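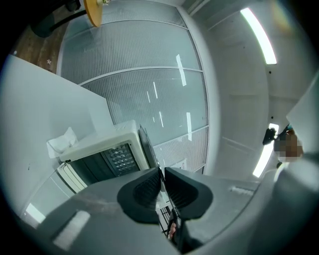 A cream-white appliance with a dark front panel.

The flu clinic at Domier has had a cracking start to the winter! Staff had hoped for 800 jabs by the middle of January, and the tally already stands at 1,179 — with 13 mornings still to run. People have come in from Relline and even from the farms past Ackermann, some of them on the early bus with flasks of tea.

What I love is how quick it all is. You give your name, roll up a sleeve and you're back outside before the kettle's boiled. Over-80s can ask for a home visit, and the nurses are lovely about it.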